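How to Prep a Taco Bar Without Losing Your Evening
Oct 26, 2022 | By Yolandi Steyn
Print | E-mail

I used to chop everything after people showed up — big mistake! Now I start with the onions and cilantro the night before (lidded, in the fridge), and I grate the cheese while the beans simmer.

Every topping gets its own bowl. Go by color if you like, red for salsas and blue for the cool stuff.

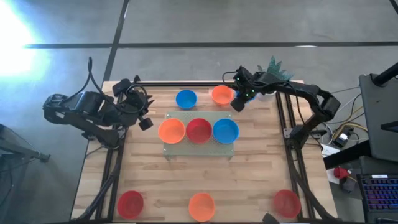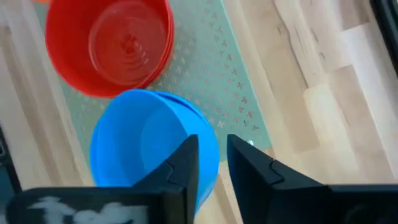

Slice the avocados last and squeeze lime over them right away. Wrap the tortillas in foil and warm them at 300 for 15 minutes, then keep the packet closed until everybody's in line. Put the hot sauce at the far end — my crowd stalls there forever, debating.

Contact Yolandi | © 2022 Brevside Kitchen | Back to top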